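Ticket: Standings table shows wrong order after round import
Product: Priltar League Manager
Component: Standings / tie-breaks
Reported by: Floltusberg district league, results desk
Status: Resolved
Priority: Raised from normal to high on second comment

Summary
After the September round was imported, the club standings on the public page no longer match the match results. Bestia are shown in third place. By our own reckoning they should be first on tie-break. Vaněk are shown first with the same match points and a worse record against the sides around them. 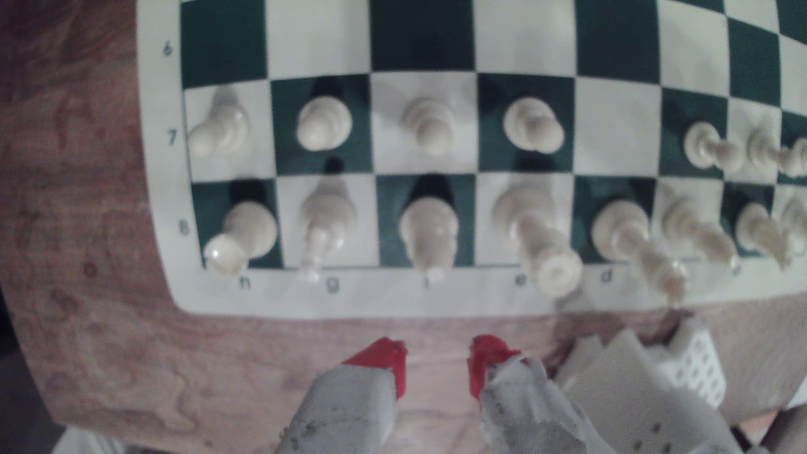
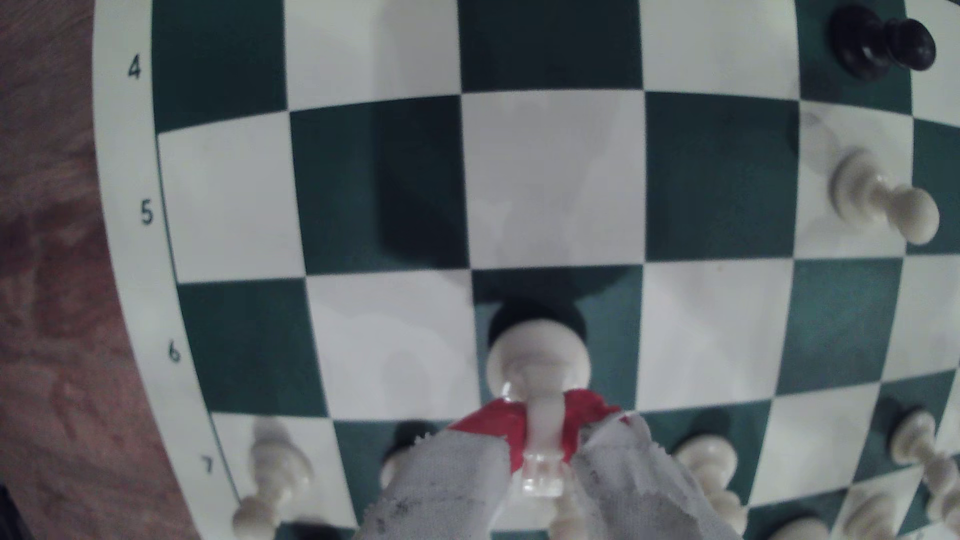 Steps to reproduce
1. Open Admin, then Import, then Round results.
2. Load the results file for the round. The import log reports 126 rows read, 126 rows accepted, no warnings.
3. Open Standings and select the top division.
4. Compare the tie-break column with the value worked out by hand from the match cards.

Expected: clubs level on match points are separated by head-to-head, then by game points, then by wins away from home.
Seen: clubs level on match points appear to be separated by game points only. The head-to-head column is filled in but has no effect on the order.

Environment
Hosted version, standard plan. Three divisions, top division has 8 clubs. The page was checked in two browsers with the same outcome. Cache cleared on both.

Comment 1, support, 09:40
Thank you for the report. Please confirm the tie-break order under Settings, Season, Ranking rules. Please also say whether the season was created from new or copied from last year. Copied seasons keep the old rule set until it is saved again.

Comment 2, reporter, 10:15
Ranking rules show head-to-head first, as expected. The season was copied. I opened the rules, changed nothing, pressed Save and recalculated. Order unchanged. Bestia still third. The draw for the cup is seeded from this table, so please raise the priority.

Comment 3, support, 11:05
Priority raised. A copy of your season has been loaded on our test server and the fault is reproduced there. Recalculating takes roughly 300 milliseconds, which is too short for a full pass over a season of this size. It looks as if the head-to-head stage is being skipped. Please do not re-import the round for now, as that will overwrite the log we are reading.

Comment 4, support, 14:30
Cause found. The head-to-head stage only runs when every match between the tied clubs is marked Final. One match, Vaněk at home to Bestia, is marked Provisional in the database although the public page shows it as Final. The page reads the status from the match card. The ranking reads it from the fixture record. The two should agree and in this case do not.

The match was first entered with a score on board four that was later corrected. The correction updated the card and left the fixture record as it was.

Workaround:
1. Open the fixture in Admin (not from the public page).
2. Set status to Provisional and save, even though it already says Final.
3. Set status to Final and save again.
4. Run Recalculate, full season. Do not use Recalculate, this round.

Comment 5, reporter, 15:10
Workaround applied. Bestia now first, Vaněk second. Head-to-head column and order agree. The bottom division has changed as well: two clubs level on match points have swapped places. Is that the same fault?

Comment 6, support, 15:50
Yes. There were 18 corrected matches in your season. We have run a check across all of them and found one further fixture with mismatched status, in the bottom division. The full recalculation picked it up after we reset it from our side. The new order there is correct under your rules.

Comment 7, reporter, 16:20
Checked against the cards and agreed. The printed table sent to clubs will be reissued. One request: the import log gave no warning at any stage. A line saying that a tie-break stage had been skipped, with the fixture named, would have saved most of the day.

Comment 8, support, 16:45
Passed to development as a separate request. The fix for the status mismatch is in the next maintenance release. Until it is installed, any corrected score should be followed by steps 1 to 4 in comment 4. Closing this ticket. It can be reopened by replying within the usual period.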